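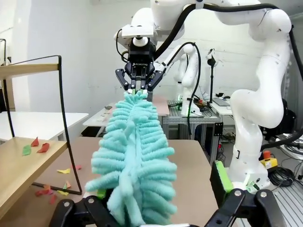
Duster held at both ends, wrist view from the near arm.

August, 4:40 pm, handover work for the club's Fundus project. I finally moved us off the foam block and onto the turquoise duster, and wow, it's a much meaner object (fluffy all over, so the grip width tells you very little). The far arm takes the tip, the near arm takes the lower end, and then one of them has to let go at the right moment. That's the bit we keep fighting with!

Ran 53 handovers with the old settings and dropped 9, nearly all when the far arm opened too early. I bumped the wait from 141 ms to double that and it felt calmer, but I only got a handful of tries before I had to pack up, so please don't put that in the report yet.

The paper scraps are for the sweeping part. Leave them on the shelf and the tabletop, I want the same mess tomorrow.

To do: rename the log folder (it still says Gusach), check whether the near arm's green pads need swapping, and try a slower pull. My last good run is 2604, start from that one.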